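Flonel household words, a small data card

Hello, and thank you for stopping by! Flonel is a list of 600 everyday household words and the many other names people give them, gathered so that anyone building a search box, a crossword or a spelling game has something friendlier to start from than a store catalog. It grew out of a much older list called Paiva, which I kept in a notebook for years and finally typed up one June when the weather was too hot for anything else.

What you get

There are 2 files, both plain text with tabs between the columns. The first, words.txt, has one main word per line with its other names after it, so "couch" is followed by "sofa," "davenport" and so on. The second, rooms.txt, sorts 225 of those words by the room where people said they keep them — and yes, "scissors" shows up in nearly all of them.

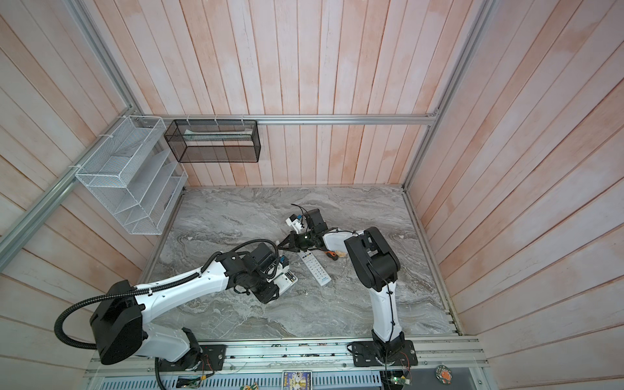

Mesh organizer baskets.

Spelling is American all the way through. Marthinus Du Plessis read the whole list and sent me a lovely long letter about words he grew up with, and those are marked with a star so you can drop them if you only want American usage.

Known gaps

Kitchen words are well covered, while garage words are thin, and I never did settle what to do with brand names that turned into ordinary words. For now they are left out. Plurals are in only when the singular sounds odd, as with "tongs."

Changes in version 8

Fixed the doubled line for "dustpan," moved "hamper" out of the kitchen, and merged the Flargate additions (mostly words for blankets, and there are so many!).

Use it however you like. A mention of Flonel is always nice to see, and corrections are welcome with the line number included.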